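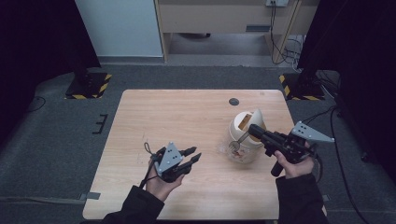

A whisk and a small glass bowl on a wooden table.

I gave up my stand mixer in February and have not missed it. It was heavy, it lived at the back of a cupboard, and I spent longer washing it than using it. A whisk does cream for 12 people if you swap arms.

My friend Akosua Laryea disagrees. She bakes every week and says her wrists have had enough, which is fair.
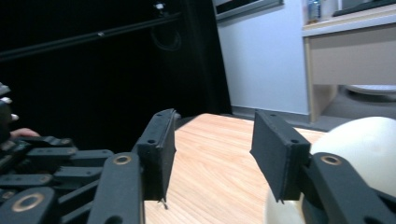
But most of us cook for two or three. For that I would sooner have a clear table and one thing to rinse.

Seidu Quartey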